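The Trouble With Blank Space

Every few years somebody rediscovers emptiness and tries to sell it to the rest of us. The latest case in our part of the world is the Stistitdale town newsletter, which came back in May after a redesign by a firm called Hondance. It used to be a crowded thing. You got the bus changes, the bin dates, the pool hours, an angry letter about parking and a recipe, all on one folded sheet. The new version has the same news spread over 30 pages.

I have been told it is calmer. I don't doubt it. A phone book with every other name taken out would be calmer too.

What the argument rests on

The claim, as far as I can follow it, is that people read more when there is less on the page. Hondance says it tested this, and the number in its report to the town is 123 readers, who were asked which layout they "felt better about." I would like to know what that has to do with reading. I feel better about a salad than a sandwich and I still eat the sandwich. Asking whether anyone could find the pool hours would have been easy enough, and I can't see that question anywhere in the report.

The cost bothers me too. The print run is 1,129 copies, so this isn't a fortune, but paper is paper. The old sheet went through a mail slot without a fight. 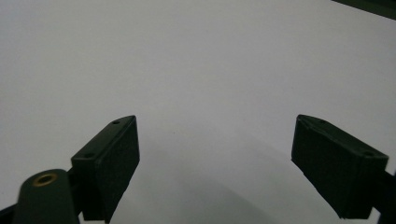

Plain white, both times, with a wide gap in the middle.
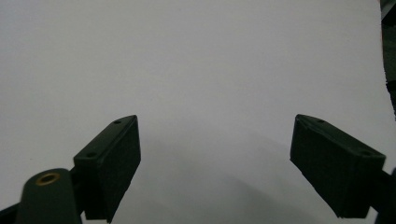 Where it does work

I'll give the other side its due. The trail map for Namora is mostly blank and I wouldn't change it. You look at it with cold hands, you want the path and the water tap, and there they are. The blank parts of the map are blank because there is nothing out there you need to know about. Somebody made a decision about every mark that stayed.

The Greenberg library did something similar with its signs, and I grumbled at first, and then I noticed I had stopped asking at the desk where the large print was.

So I'm not against white space. I'm against paying for it by the yard. In the newsletter the bin dates are now in pale gray type at the foot of page 2, and the page facing them has a single word on it, which is "Together." My neighbors on both sides put the wrong bin out last month.

If the town wants to keep the new look, fine, but put the dates on the front in black, bring back the letters, and print the pool hours somewhere a person in a hurry will find them. I'd also like the recipe back. The one for bean soup was good.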